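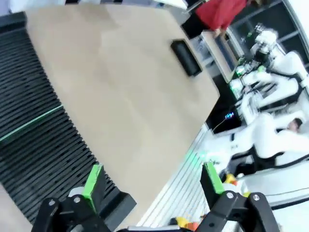 Work Surfaces and Benches, Handout 6
Notes to go with the session on tabletops

Hi all. I've typed these up from my scribbles, so they wander a bit, but everything I went over in class is in here plus a few things I ran out of time for (sorry to the group at the back who stayed late asking about edge finishes, your answers are further down!).

Where we left off

Last time we did legs and frames, and I promised we'd finally get to the part of the table people touch. I love this part. You can learn an awful lot about a room by running your hand over its tables. Bring a soft pencil and a straightedge to the next session, and if you still have one of my flashlights in your bag, please bring that too.

Plain wooden tops

A pale, plain, matte wooden top is what I'd choose for most shared workrooms. It's easy on the eyes, and you can find a small dark thing on it right away. Put a black pad down on a light tan top and you'll spot it from across the room. Put the same pad on a dark top and you'll be patting around for it like you do for your glasses in the morning.

Matte is the other half of that. A glossy top throws the ceiling lights right back at you, and after an hour of close work your eyes are done. Even a matte top will show a paler, washed-out patch where the light lands strongly, and people sometimes write that down as wear on their survey sheets. Before you do, move! Walk to the other side of the table and look again. If the pale patch moved with you, it was light. If it stayed put, go ahead and write it down.

I got caught by this myself on my first survey for Odoi. I'd marked a beautiful big bleached area on the drawing of a reading table, with measurements and everything, and then the sun went behind a cloud. I still have the drawing. I'll pass it around if you promise to be kind.

How to look at a top

I do it in this order, and you're welcome to find your own once you've done a dozen or so.

Stand back first. Get the overall color, and say it out loud if you're working with a partner. "Light tan" and "beige" are both fine. Don't write "oak" unless you know it's oak. I'm going to keep on about this all semester. Color is what you see, species is something you have to establish, and the two belong in separate boxes on the sheet.

Then crouch until your eye is almost level with the surface and look along it toward a window or lamp. Dents, old glue, ring marks and sanding scratches all jump out from down there. Rotate a quarter turn around the table and do it again.

Then use your hand. Flat palm, slow, no rings. Go with the grain and then across it.

Last comes the edge. Sight down it from one corner with one eye closed. A straight edge should look boringly straight. If it bows, hold your straightedge against it at the middle and measure the gap.

Edges

OK, the edge question. A crisp square edge looks wonderful on the day it's delivered, and then chairs bang into it and sleeves drag over it and it starts to bruise. Softening it just a little with fine paper helps a lot. I take the corner down until it stops biting my thumb and then I quit, and yes, "until it stops biting my thumb" is the method - I've never found a better way to say it. Start with 200 grit or whatever you have close to it, wrap it on a block, and keep your strokes long so you don't scallop the line.

If you want a bigger round-over, think about what's going to happen at that edge. Anybody writing on it will feel a big round as a slope under the wrist. Anybody leaning on it will be delighted. At the Rasau studio we did the long sides round and the short sides nearly square, and both camps grumbled equally.

What ends up next to the table

I forgot to say this in class. The top doesn't live by itself. Look at what it butts up against and what it casts a shadow on. A plain light surface beside something dark and ribbed makes a very strong contrast, and your eye will keep going to that boundary. Sometimes you want that, as it shows clearly where the work area stops. Sometimes it's just tiring.

Ribs and grooves are also where everything small goes to hide. Screws, crumbs, pencil shavings, all of it. A flat top wipes clean in one pass and a grooved surface needs a brush, so if you're writing a care sheet for a room that has both, give them separate lines. And anything that's only resting on a top should be lifted when you wipe, please, instead of being cleaned around. I've seen tops with a perfect little map of everything that ever sat on them.

Colored lines are worth a note on your plan as well. If there's a bright strip or marking near a table, draw it in and give its color. Don't guess what it's for. Ask whoever uses the room, and put their answer in the comments with their initials.

Sizes

The worked example on the board was the long Pallo bench, 2783 mm by 62 cm. Several of you copied it with both numbers in the same unit, which gives you either a very skinny bench or a very big one. Convert first, then draw! Millimeters everywhere on the sheet, so the depth goes in as 620.

For your own table, measure the length along both long sides and the width at both ends and in the middle. Write down all five numbers even if they match. When they don't match, resist the urge to average them. I want to see the odd one.

To do before we meet again

Pick a table you can get to more than once. Survey it in the morning, then again after dark under lamps, on two separate sheets, and don't look at the first while you fill in the second. Staple them together afterward and circle whatever disagrees.

Read the Dasstead chapter on surface finishes. You can skip the section on lacquers for now, we'll get to those in November when we have the ventilated room.

Sheets go in the tray outside my office, and please put your name on both pages this time. If your table turns out to be locked away somewhere or somebody's eating lunch on it, email me and I'll find you another one.

Celeste Mansilla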